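Gripper 2, bag bench. November 2022.

Picking up where the last entry left off, which was me saying I didn't believe the pad alignment figures. I still don't.

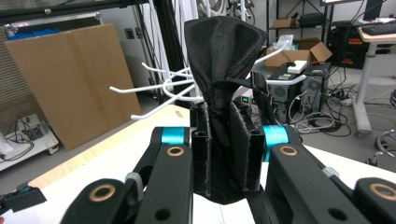
The Latov sheet says the jaws come parallel on their own once the linkage is pinned up and that no shimming is needed. I pinned it up as told, twice, and got two different answers with the feeler gauge. First time the tips were closed and the heels had a gap. Second time it was the other way about. Same pins, same bushings, same person doing it. So either the sheet describes a gripper that isn't this one or "parallel" means something looser to Latov than it does to me.

What I did in the end:

- Stripped both sides back to the palm. Wiped all the pivots with a dry cloth, no solvent (last time solvent got into the joints and they squeaked for a week).
- Checked the brass bushings by rocking each pin with a finger. One of the forward ones has play you can feel. The others seem fine, for what a finger is worth.
- Put the loose one back in anyway. We have no spares. Clukel quoted 24 days on the last order and I would take that with salt as well.
- Pinned up with the pads clamped against a ground block, then did the screws up a bit at a time, left and right in turn. The sheet has you do one whole side first, and I think that's where the wander comes from. Can't prove it.
- Block out, gauge in. No gap I could get the thinnest leaf into, tips or heels.

Did the whole strip and rebuild again to see if it would repeat. It did, near enough. Two goes is not a result.

**Cloth test**

Using the thin black bag again. I know the Sudance protocol wants the card blanks first and cloth last, but card is stiff and forgives everything. If the pads are out of true, a rigid blank just sits at a slight angle and you put it down to the operator. Thin cloth slides out on whichever side is slack, so it shows you the fault.

Held across the middle it gathers into pleats between the pads, with the mouth opening out on top and the rest drooping underneath. That is the grip I want to use for checking, because the pleats make an uneven stack and the pads have to cope with it. Gripping one flat layer near the hem is far too kind.

Ran 30 closes on the old setting before I stripped anything, so there would be something to compare with. Dropped or slipped badly on 8. After the rebuild, the same 30, same bag, same grip: 2 slips, both near the end.

Before anyone gets excited: I was also better at placing the bag by the second lot. I'd had 30 goes of practice. I tried to be strict about it, but I am not going to claim I was the same operator both times. Somebody else should do a set cold, ideally without reading this first.

The two late slips bother me more than the early ones. If it were placement I'd expect it to get better through the run. Getting worse suggests something is creeping, and my money is on the loose bushing. Next guess is fluff.

**Fluff**

The cloth sheds. There are little fibres all along where it meets the pads and they collect on the faces, and I have never seen this mentioned anywhere in the Ouazzani care notes, which tell you to wipe down "as required". Required by what? I'd been doing it at the end of a session. Looked at a strip of tape pressed on the pad face after the second set and it came up grey with lint. Whether that's enough to change the grip I don't know. It might be nothing. Proper way to find out is one set wiping after every close and one set never wiping, and I haven't done it.

For now: tape the faces every 8 closes, write down that you did it. Don't use compressed air near the pivots. It just moves the fluff somewhere you can't get at.

**Closing force**

Left alone. It's tempting to turn it up and make the slips go away, and I think that is what happened in January, when the numbers looked lovely for a fortnight and then the links started to feel notchy. More squeeze hides a bad pad. Setting stays at 64 on the dial until the geometry is sorted. The dial isn't calibrated to anything as far as I can find, so 64 is a position and nobody should quote it as a force, least of all in the monthly summary.

**Things I looked at and couldn't decide about**

The cyan joints. Both turn freely by hand. The right one has a very slight click at full open which the left doesn't. It was there before the strip and it's there after. Clukel's line is that a click at the stop is normal. Fine, but then why only one side?

Screws on the lower arms. I marked them with paint pen after the rebuild so we can see if they back off. Please don't clean the marks off. They look messy and they are meant to be there.

**The Latov sheet**

I've pencilled on our copy where I departed from it, on the pinning order. I haven't changed the master. One rebuild method that worked twice on one gripper with one duff bushing in it is a poor reason to rewrite a procedure, and the last two "improvements" to that sheet both had to be undone. If it holds on gripper 1 as well I'll shift my view a bit.

**Still to do**

- Order bushings, a full set. Ask for the actual tolerance in writing.
- Cold set of 30 by someone who isn't me.
- Wipe / no wipe comparison.
- Rebuild gripper 1 by the alternating method, cloth test before AND after. Not just after.
- Gauge the pads on 2 again at the end of the week before touching anything. If the gap is back, the method did nothing and it's all bushing.

Added later the same session: gauged it again after it had sat open through lunch. Thinnest leaf now just goes in at the heels on the right side. Closed and opened it a few times and then it wouldn't go in. Make of that what you like. I've written both readings on the card.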